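Organising School and Club Sport
Handout 6: Building a season fixture list
Course tutor: Vilhjálmur Bach

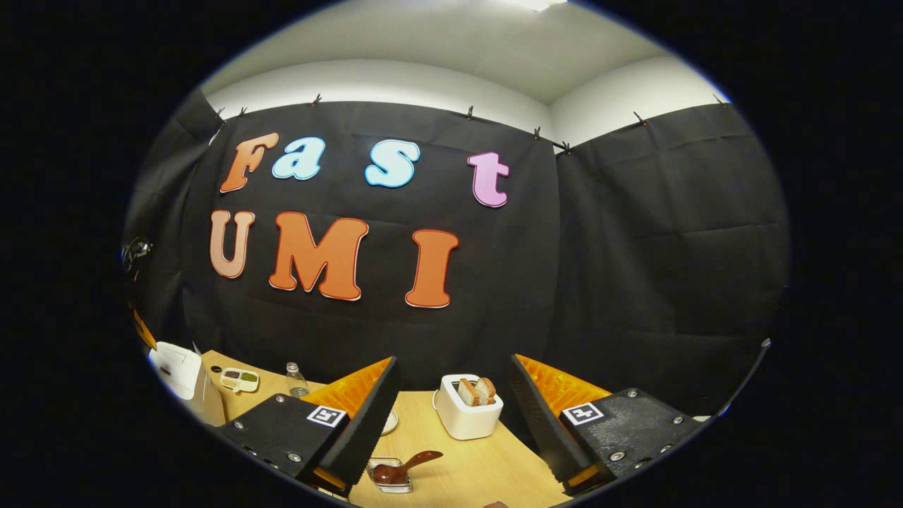 1. Scope of this handout

The previous handout dealt with entry rules and eligibility. This one covers the fixture list: how many matches a league format produces, how they are assigned to dates and grounds, and how postponed matches are handled. The methods apply to any sport played between two sides, including hockey, football, netball and volleyball. Athletics and swimming meets are treated separately in Handout 8.

2. Terms

Fixture: a match between two named sides, with a date, a start time and a ground.
Round: a set of fixtures in which each side plays at most once.
Bye: a round in which a side has no match.
Single round robin: every side plays every other side once.
Double round robin: every side plays every other side twice, once at home and once away.
Blank date: a date on the calendar left without fixtures so that postponed matches can be moved to it.

3. Number of matches

For n sides, a single round robin contains n(n - 1)/2 matches. A double round robin contains n(n - 1).

If n is even, a single round robin needs n - 1 rounds. If n is odd, it needs n rounds and each side has one bye. For an eight-side league this gives 28 matches in seven rounds, four matches to a round. The double version gives 56 matches in 14 rounds.

The count should be done before the calendar is opened. A common fault in student work is to fix the closing date first and then find that the rounds do not fit.

4. The circle method

Number the sides 1 to n. If n is odd, add a dummy side; whoever is drawn against the dummy has the bye.

Write the sides in two rows, with the second row running backwards. For six sides:

1 2 3
6 5 4

Each column is a match. Round 1 is therefore 1 v 6, 2 v 5, 3 v 4.

Keep side 1 in place and move every other side one position clockwise:

1 6 2
5 4 3

Round 2 is 1 v 5, 6 v 4, 2 v 3. Continue in the same way:

Round 3: 1 v 4, 5 v 3, 6 v 2
Round 4: 1 v 3, 4 v 2, 5 v 6
Round 5: 1 v 2, 3 v 6, 4 v 5

A further move returns the sides to their starting positions. Check that every pair appears once and only once. A grid with the sides along both edges is the quickest check.

5. Home and away

The circle method does not settle who plays at home. Two measures are used to judge an allocation.

Balance: the difference between a side's home and away matches. In a single round robin with an even number of sides, each side plays an odd number of matches, so the smallest possible difference is one.

Breaks: the number of times a side has two home matches or two away matches in a row. With six sides no list can avoid breaks completely; the minimum over a single round robin is n - 2, so four in this case.

In a double round robin, the second half usually repeats the first with the grounds reversed. Check the join between the halves, where a third home match in a row can appear.

6. Shared grounds

Where two sides use the same ground, they should not both be at home in the same slot. Place them as opposites in the home and away pattern, so that one is at home whenever the other is away. They still have to play each other once per half, and that match is entered as a normal home fixture for one of them.

Worked case: Inwood and Bomer share one pitch in a six-side league. They are given numbers first, before the draw for the remaining four sides. Kordestani and Plusa have their own grounds and go into the draw without restriction, together with the other two sides.

7. Postponements

The rules should state:

(a) who may postpone a match, and the latest time at which this can be done;
(b) how soon a new date must be agreed;
(c) what happens if no date is agreed;
(d) whether a match abandoned after the interval stands or is replayed.

Allow 2 blank dates in each half of a double round robin. Placing both at the end of the half is poor practice, as a side with several postponed matches may then have to play them in one week.

Leagues that do not complete all fixtures need a rule for the final table. Points per match is the usual choice. It requires a minimum number of completed matches, which must be set before the season opens.

8. Exercises

1. Draw up a single round robin for seven sides. List the byes.
2. Assign home and away to the six-side list in section 4 and count the breaks for each side.
3. A league has 281 registered players and a squad limit of 18. Find the smallest number of squads needed, and the number of rounds in a single round robin between them.
4. Write a postponement rule covering points (a) to (d), in no more than one page.

Written answers are due on Friday, August 25, 2023. Show the checking grid for exercises 1 and 2.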